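The Falier Tent Lighting Kit

If you've ever stood in a rental tent at nine in the evening, trying to find the cake knife by the glow of three tea lights, you'll understand why we put the Falier kit together! It gives you warm white string lights for a tent or a backyard party, all on one dimmer, so you can keep things bright for dinner and bring them down when the dancing starts.

The standard kit has 945 bulbs on twelve strands, and each strand clips to the next with a twist collar (no tools, no tape, no ladder gymnastics once the first hooks are up). Flurina Schnyder, who runs our warehouse, tests every strand before it goes out, and she tucks a few spare bulbs into the lid pocket.

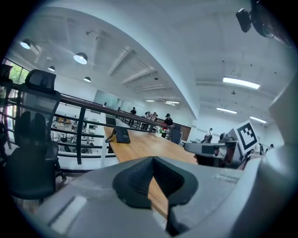
For bigger tents we have the Falier Long, with 2,934 bulbs and two dimmers. It's a lot of light – we'd suggest it for parties of nearly 455 guests and up, or for anyone who wants the walkway and the parking area lit as well. Both kits come with ground stakes, ceiling hooks and a padded crate on wheels.

Rentals run from noon to noon. Delivery and pickup are free inside Brostow, and if you'd like us to hang everything for you, ask for Angus Pearce when you call. He'll want your tent measurements and a word about where the outlets are. November and December fill up early – please do get in touch as soon as you have your date, even if the guest list is still a mess.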